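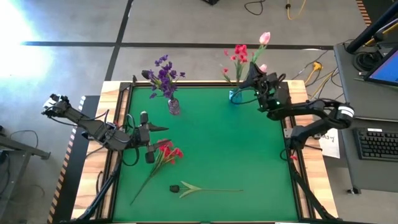 About Pudora

Home > About us

Pudora helps small and mid-sized companies plan and buy robot equipment. We work with growers, packers, florists, gift companies and light assembly shops. Most of our customers have never bought a robot arm before, and many of them come to us with a catalog, a quote they don't fully understand and a budget meeting on Monday.

The company was started by Yamila Riquelme, who spent years on the purchasing side of a packing business and signed off on equipment that ended up under a tarp. She still reads every budget before it goes to a customer.

What we do

We write equipment plans. A plan covers the arms, grippers, table, mounts, cables, computer, spare parts, training time and floor space. It also covers the costs that tend to be left off a first quote: electrical work, freight, extra gripper fingers, and the hours your own people will spend on setup. Our standard budget sheet has 118 lines. You will not need all of them, but we go through each one with you.

We also run bench trials. You send us your items and we try them on a two-arm table before you commit any money. Soft and thin items take the most time. Tulips, stems and glass vases are regular work for us, and flower handling is the largest part of our trial schedule. After a trial you get a written report with the grippers we tried, what each one dropped or bruised, and what we would budget for.

We do not sell hardware and we do not take commissions from suppliers. Trials and plans are billed at a fixed price agreed in advance.

Our planning tools

Jirkell is our budgeting worksheet. It compares buying, leasing and renting over the life of the equipment, and it comes with every plan. Zurkulitz is our parts list, with 3378 entries and the lead times we have recorded for them. We update it every October, ahead of the season when most customers set next year's budget.

Where we are

Our office and trial floor are in the Henríquez building, Suite 223. Visits are by appointment, mornings preferred. If you are bringing flowers or anything else that wilts, call first so we can have the table ready when you arrive.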